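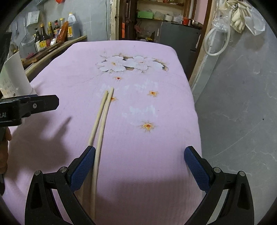
Suha Dabbas started running communal lunches in June, from the back half of a building that used to be a shoe repair shop. The lunches are called Palten, after the street her grandmother lived on, and the whole operation comes down to one long table and whatever is cooking that day. The table is dressed before anything else happens. The cloth is a pale pink-lilac with big white blossoms on it, yellow-orange at the centers, and a pair of light wooden chopsticks laid on it shows up well without any help. "I tried white cloths first," Dabbas says. "Everything looked like a wedding. And then you get soy sauce on it and it looks like a bad wedding."

She bought the printed one from Burkitz, a linen wholesaler that was closing its shop floor and selling off the odd lengths. It cost 42 dollars. She has bought others since and goes back to it more than the rest.

I asked her how a table gets set at Palten, and she answered by talking about ironing. The cloth is ironed on the table itself, over an old blanket, one section at a time from the door end. Her business partner, Tanveer Memon, does most of it. He cooks too, but he gets in early and likes to have the table finished before he lights the stove.

"People assume I'm the cook and Suha is the front of house," Memon says. "We both do both. I iron better than she does, so I iron."

Dabbas agrees with this.

The chopsticks are plain because she wanted something that could be replaced one at a time. The first sets she bought were lacquered, with a pattern at the top, and as soon as one stick went missing the other was useless to her. "You end up with a drawer full of singles," she says. "I had a guest ask if she was supposed to have two different ones. I said yes." She now orders 200 pairs at once, all the same, and puts out whichever two come to hand. Bent ones are pulled when the table is laid. Memon rolls them across the counter to check.

They do not use place mats. They did for a while, woven ones from a company called Usska, and Memon still thinks they were worth keeping. His argument is that a mat gives people an edge, and they know how far their elbows can go. Dabbas's argument is that the mats slid on the cloth and hid the flowers. The mats are in a box under the stairs.

Bowls come out once people are seated. I asked whether that was a matter of style.

"It's a matter of the bowls being hot," Dabbas says. "I don't want to set out cold bowls and then walk down the table with a pot. We fill them in the kitchen and carry them. The table only has sticks and napkins and water on it until then."

The napkins are a sore point. She would like cloth ones and has priced them more than once. At the moment a cloth set in the size she wants, with enough spares to cover the laundry, would run to 187 dollars, and the washing machine is already busy with tablecloths and aprons. So they are paper, folded once. Memon has suggested cutting up the worn cloths when they are past using, and one with a burn mark from a pan has been put aside for this. It has been put aside for some time.

Stains are dealt with the same afternoon. Turmeric is the worst, Memon says, and chili oil is second. He rubs dish soap in with his thumb, leaves it, and rinses it with cold water before it goes in the machine. Dabbas puts the turmeric ones out in the yard when there is sun. Neither of them has found anything in a bottle that works better, though a guest once left them a Norwegian stain bar, Løken, which they use on collars.

Guests are not asked to clear up after themselves, but most of them do. The sticks go into a tall jar by the sink and the cloth gets shaken out in the yard — "for the birds," Memon says, "who are very well fed."

Last month they served 107 lunches, which Dabbas says is close to what she can manage without hiring someone. She would rather add a second day than a second table. A second table would need another cloth of the same length, and she has looked for one that would sit beside the lilac and has not found it. Green was too much. Gray looked like an office.

"Tanveer says just buy two of something new," she says. "He's probably right. I'll look again after the summer."

Memon, who was at the sink for this part of the conversation, said he had heard that before, and asked if I was staying to eat. It was noodles with cucumber and sesame. I stayed.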